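Merino jumpers pilling at the side seams - fibre or construction?
4 replies

knitgauge_tom
17 May 2022
I have two merino crew necks, both bought in March, both 12 gauge, both sold as 100% merino. The Leltum has pilled badly under the arms and along the side seams. The Stinex has almost none. Same wear pattern, same machine, same wool cycle at 30. The Leltum label gives 18.5 micron. The Stinex label gives no micron figure at all.

My assumption is that the finer fibre is the cause. Is there any point treating the Leltum, or does it carry on until the loose fibre is gone?

2 likes

oquiroga
Fibre diameter is part of it but I would look at staple length and twist first. Short staple in a low twist yarn migrates to the surface under abrasion regardless of micron count. Finer fibre pills a bit sooner, and the pills are smaller and easier to take off.

Test for it: pull a length of yarn from the inside of the hem, if there is a spare end, and untwist it between your fingers. If it drifts apart after a few turns it is low twist. A decent two-ply should hold together for noticeably longer.

On your last question, yes, it slows down. Most of the loose fibre comes out in the first few months. Use a comb, not a razor. Razors cut live fibre as well and you end up with a thin patch at the elbow.

Oriana Quiroga

5 likes

Rivadeneira_I
I disagree about combs. A comb pulls the anchor fibres along with the pill, so more fibre is dragged to the surface and the cycle starts again. An electric shaver with a proper guard, set to the highest position, cuts the pill at the base and leaves the rest alone. I have used a Rirus on the same lambswool cardigan for four winters and the fabric is sound.

The garment has to be flat and under slight tension. Do it on a hard surface, never on your knee or on the bed, where the knit sinks and bunches up into the guard. I lay the sleeve out on the dining table, smooth it away from the cuff with one hand and run the shaver along the wales with the other.
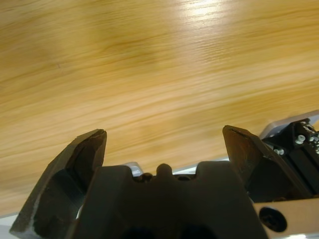 Then turn it and do the underarm last, with the seam pushed to one side so the head never crosses it. Seams are where people make holes. Empty the chamber before it fills or the blade slows and starts to snag.

As for construction, check how the body is made. If it is cut and sewn from panels, the seam allowance sits as a ridge and takes most of the rubbing from the inside of the arm. Fully fashioned knitwear has a flatter join. I would bet the Stinex is fully fashioned and the Leltum is not.

Ignacio Rivadeneira

3 likes

oquiroga
A guard on the highest setting leaves half the pill behind on a 12 gauge knit. On lambswool, fine, there is more loft to work with. You are comparing different fabrics.

Agree on the seams. Look for the fashioning marks near the armhole, a short line of small crossed stitches a little way in from the join. Some makers add mock ones for decoration, so check the inside for an overlocked edge too.

1 like

knitgauge_tom
Checked both. The Leltum has an overlocked edge inside and no marks. The Stinex has marks and a linked seam. Ignacio was right on that point. The Leltum yarn also came apart after very few turns, so that is both causes in one jumper and I can't separate them.

I will comb one underarm and shave the other, then compare after ten wears. Chiu do a comb with a finer pitch than the one I have, so I'll order that first. Washing stays the same for both, inside out, no softener.

2 likes

Viewed 1,235 times
Share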